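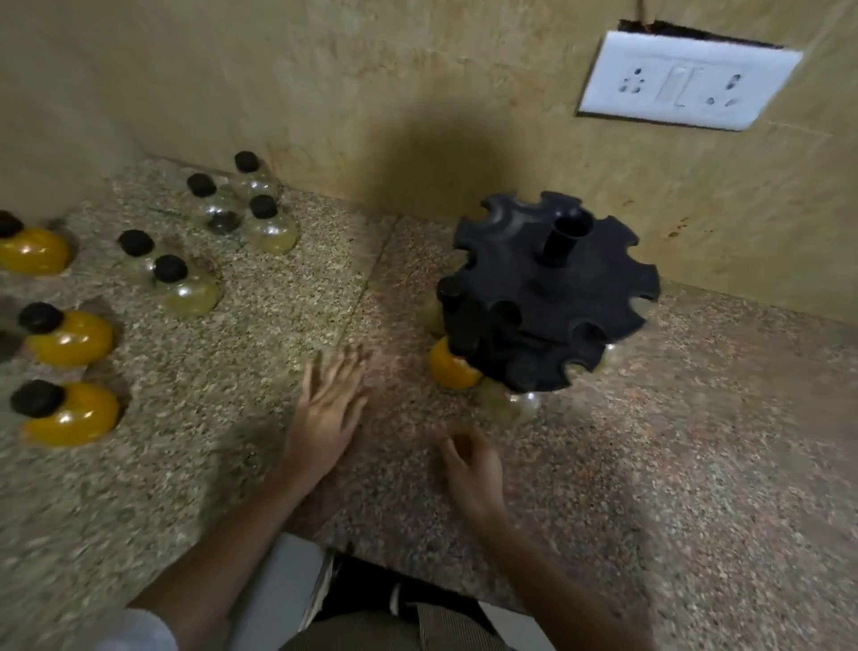 Plarnholm Automation Group – Cell Upkeep list

Subject: Re: Haro cell drops jars at the carousel, again
Date: 15 April 2019

Shota Ichikawa wrote:

> Same fault as in February. The arm takes a jar from the loose side of
> the counter, carries it over to the carousel without trouble, then
> lets go a finger's width short of the slot. Jar tips, cell stops,
> everybody looks at me. I re-taught the slot positions on Brirumby and
> it ran well until I cleaned the carousel, at which point it went right
> back to missing. I have swapped the gripper pads. I have not touched
> the camera. Before I teach the whole thing a third time, does anyone
> have a better idea? Also, can we please get a carousel that doesn't
> spin?

Shota,

No, we can't get a carousel that doesn't spin. I asked. The whole point of the job, I was told, is that people own carousels that spin.

I think your slot positions are fine and your zero is wrong. Brirumby stores every slot as an angle from wherever the carousel was pointing when you pressed Teach. Take the thing off the counter to wipe it down, put it back a notch over, and the program will go on placing jars with total confidence into the bit of plastic between two notches. The scalloped edge looks the same all the way around, so neither you nor the camera will spot it.

What I do on the Maksymiv cell, which has the same black plastic rack and the same bad habits:

Put the arm in hold and pull the jars off by hand. Leave them loose on the left with their caps on. A few can stay in the lower tier if they're a pain to get at, but keep the top clear. You want to see the notches and the center post and nothing else.

Put a dab of paint on the rim next to one notch. Any notch. This is slot one for the rest of its life. I used my kid's nail polish and it has outlasted two of the official labels.

Find the post first. Jog down over it and let the camera fit the circle. It's hollow, and the old software sometimes locks on to the inside edge and sometimes the outside, depending on its mood and the ceiling lights. Set the fit to outer edge only. While you're there, check where the shadow goes. If the rack stands close to a wall, the shadow climbs the wall and the camera will now and then decide that it's a much larger carousel.

Turn slot one to the front, then zero the angle. Then, and only then, press Teach. You need two slots, not the full set. Brirumby works out the others, and it does so better than either of us at the end of a shift.

Now the counter. If yours is speckled stone like the one we practice on, look for the seam. On ours it runs on a slant between a grayer slab and a pinker one, and you can barely see it. The exposure was set on the gray side, the carousel stands on the pink side, and I lost most of a week to that. Set the exposure with the camera over the rack. The yellow powder jars will shine like headlights whatever you do, so take your grip point from the black cap and leave the glass out of it. The clear jars with next to nothing in them are worse. The cap is all you've got there anyway.

Run it slow for the first load. I give it 500 placements before I turn my back on it, and I write down the count at each stop. Ours is at 3,561 since the last zero, with two drops, and one of those was me leaning on the counter.

On the gripper pads: put the old ones back if you still have them. New pads are stiffer and let go a little early until they've worn in, so you may have added a second fault on top of the first. I say this as someone who has done it.

If it still lands short after all that, send me the placement log and the post fit values from before and after a cleaning. Please don't send the video of it tipping over. I have seen the February one, with the sound on, and I know how you feel about it.

One more thing – whoever has the small hex driver from the Haro drawer, it fits nothing else in the building. Bring it back.

Cell Upkeep, Plarnholm
To leave this list, send a message with "leave" in the subject line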